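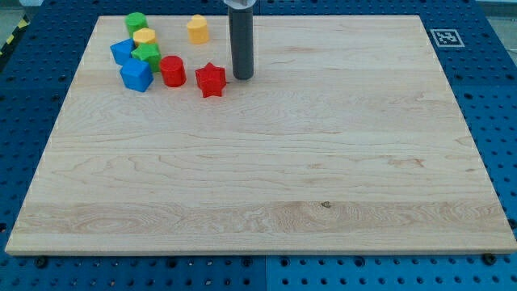

Finish for a kitchen table top that gets used every day

marrowstone
Starting this in October because I want the thing done before the house fills up. I have a solid wood top for our kitchen table and need to pick a finish. We eat every meal on it, two kids do homework on it, and there is usually a wet glass sitting somewhere. I have used wipe-on poly on shelves and a nightstand and it came out fine, but I never lived with it on a table. My wife wants it to stay as light as possible. I don't own spray equipment and the garage is the only place I can work. Temps out there are dropping into the fifties at night.

What would you use, and what would you stay away from?

tilloplank
Water-based poly. It stays clear, it dries fast enough that dust isn't a big problem, and you can get three coats on in a day if the garage is warm enough. Oil-based will go amber on you. It looks nice on walnut but on a light wood you will see it within a year.

Raise the grain first. Wipe the top with a damp rag, let it dry, sand lightly with 220, then start.

GusH_shop
Hardwax oil. I know this will start the usual argument. I have had Flasitden on our own table for four years and when it gets dull I rub a little more in. Try that with poly. When poly fails you are stripping the whole top.

tilloplank
When poly fails after fifteen years, sure. I have a desk from when my oldest was in kindergarten and she is out of college. Oil needs redoing every year if kids are using it. Most people say they will keep up with that and then they don't.

GusH_shop
Once a year, twenty minutes, one rag. I don't count that as a burden. And your desk didn't have spaghetti sauce on it.

tilloplank
It had plenty of things on it.

Soledad Meléndez
I refinish tables for a living, mostly restaurant work, so take this with that in mind. Both of these will hold up. What fails is usually the prep or the cure time. People put a finish on, it feels dry the next morning, and they set a hot casserole on it that night. Water-based poly wants two or three weeks before you treat it normally. Hardwax oils vary by brand, so read the can and believe the longer number.

For the original poster, a few things I would do in your place:

Finish the underside too. Same number of coats as the top. I see cupped tables every winter that were finished on one side only.

Don't sand past 180 for hardwax oil. If you go to 320 or 400 the surface is too closed and the oil sits on top.

Make a test board from an offcut of the same wood. Put your finish on it, let it cure, then leave a wet glass on it overnight. Try mustard too. Mustard is worse than wine.

marrowstone
Thank you, that helps. I do have an offcut, a decent sized one. I had already sanded the top to 220. Do I need to go back to 180 if I choose oil?

Soledad Meléndez
I would. It only takes a few minutes with a random orbit. Vacuum it well afterward.

benchdog_2243
I'll say what I say in every one of these threads — shellac as a seal coat, dewaxed, then whatever you like on top. It stops blotching and it keeps the water-based stuff from raising the grain.

tilloplank
Shellac will warm up the color though. Even the blonde. He said light.

benchdog_2243
A tiny bit. You'd have to hold it next to a bare board to tell.

tilloplank
I could tell on mine.

Rónán Ó Dálaigh
Has anyone tried the Grarkeneck two-part? I used it on a bench top last spring. It is expensive, and you have to mix small batches because it starts to thicken on you, but one coat was enough and the color hardly moved. There is a version with a little white in it that cancels out the yellow you get from oil. My aunt has it on a table from the Ní Bhriain workshop and it still looks close to raw wood.

GusH_shop
I have used the white one. Careful with it on open-grained wood. It collects in the pores and you get a chalky look. On something tight like maple or birch it's fine.

marrowstone
Expensive meaning what? The top is more than 19 square feet counting one side only.

Rónán Ó Dálaigh
The small can did my bench, both sides, with some left over, and the bench is a bit smaller than yours. I'd guess one small can for the top and you would be opening a second for the bottom. You could use something cheaper underneath.

Soledad Meléndez
I disagree with using something cheaper underneath. Use the same product both sides if you can. If money is tight, pick a less expensive product for the whole thing.

Rónán Ó Dálaigh
I've done it mixed and had no movement. But that was one bench, in a damp house, so I won't argue hard.

kettle_and_saw
About the garage. Fifties is too cold for water-based. Most cans say 60 and up, and that includes overnight while it's drying. I had a coat go cloudy on me and had to sand it all off. Bring it inside for the coats if you can stand it. Jarkham sells folding stands that fit through a normal door, or use sawhorses.

marrowstone
Inside might work. We have a back room I can close off for a few days. Is the smell bad with the hardwax oil?

GusH_shop
Some smell for a couple of days. Open a window. Lay your used rags out flat outdoors until they're stiff, don't leave them in a pile. They can heat up and catch fire.

benchdog_2243
Seconding the rags.

marrowstone
OK. Plan is to split the offcut into halves, water-based poly on one and the white two-part on the other, and let them both cure. Then glass and mustard overnight. I'll go to 1000 grit on a small corner of the poly half as well, after it cures, to see if I like it dull.

tilloplank
Use a gray pad for that. 1000 will give you a shine in some spots and haze in others unless your surface is dead flat.

marrowstone
Will do. I'll post again when the samples are ready, probably three weeks.

kettle_and_saw
Put hot coffee on the list too. We get more rings from mugs than from anything cold.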